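Presari Six-Door Steel Locker Cabinet

Light grey, six compartments in two rows of three
Product code: PR-291
Sold by Lulow Workplace Storage

The Presari six-door is a low-fuss personal storage cabinet for shared rooms: staff areas, workshops, teaching labs, community halls and site offices. It has six separate compartments, each with its own door, lock and vents. It is supplied fully assembled and suits rooms where people come in with a bag and a coat and need somewhere to leave them for the day.

We have stocked this cabinet longer than any other in the range. The colour is the same light grey as our two-door and four-door units, so older and newer pieces can stand side by side without looking mismatched.

Doors and locks

Each door has a handle with the lock built into it, so there is no separate hasp to catch on sleeves. Turn the key, turn the handle, and the door swings open. Every lock comes with 2 keys, and the key number is stamped on the barrel. Replacement keys can be ordered by number. If you have lost both keys and the number is not written down anywhere, call us before drilling, as we can usually identify the lock from the cabinet's serial plate.

A master key is available for organizations that need one. It has to be requested on letterhead and we ship it separately from the cabinet.

Ventilation

The slots are cut low on the door, near the right-hand side. They let damp coats and gym shoes air out overnight. Please don't cover them with labels or tape. If you want to put up a sign-out sheet or a list of names, one of the upper doors is the best spot — it sits closer to eye level and the paper can be taped clear of the vents. 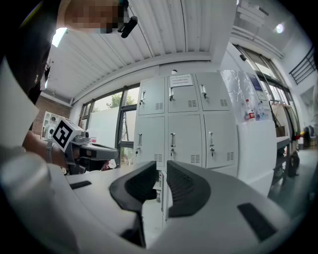
Placement

The cabinet should stand against a wall on a level floor. It can go beside a window, but leave enough room that the blinds can still be worked and the end doors can open past ninety degrees. If a whiteboard or a table has to share the same stretch of wall, put it far enough over that nobody has to move it to get at a locker.

Carts are the usual problem. A shelving cart parked in front of the bottom row means three people can't get to their things, so give it a fixed spot along another wall. The same goes for cartons waiting to be unpacked.

There is an anti-tip bracket in the hardware bag. Use it. A cabinet with several upper doors open at once and heavy items on top can go over, and we will not honour a warranty claim on a unit that was never fixed to the wall. The screws supplied are for wood studs; brick and concrete need masonry anchors, sold separately.

What fits

A day pack, a winter jacket folded once, a lunch bag and a pair of boots will go into one compartment. A full-size hockey bag won't. Laptops up to the larger sizes fit flat. There are no hanging rails or internal shelves, though a clip-in half shelf can be added to any compartment.

Wet umbrellas are better kept somewhere else.

Cleaning and care

Wipe down with a soft cloth and mild dish soap. Avoid scouring pads and solvent cleaners, which dull the powder coat. Adhesive residue from old notices comes off with warm water if you let a wet cloth sit on it for a few minutes. Touch-up paint in the matching grey is available in small bottles.

Put a drop of graphite in each lock once a year. Don't use oil — it collects grit and the barrel starts to stick.

Delivery

Standard delivery is to the ground floor. For stairs or an elevator, tell us when you order and we'll send a second person. Orders over $2000 ship free within our regular delivery area. The smaller Covitz cabinets can be added to the same shipment.

The driver will take the packaging away if you ask. Check the doors and the back panel before signing, and note any dents on the slip.

Warranty

Five years on the body and door hinges, 2 years on locks. Scratches from normal use aren't covered.

Questions about fit or layout can go to Yi-chun Tsang at the Yuen Street showroom. For keys, spare locks and half shelves, ask for King-fai Leung in parts.

Page updated March 21, 2022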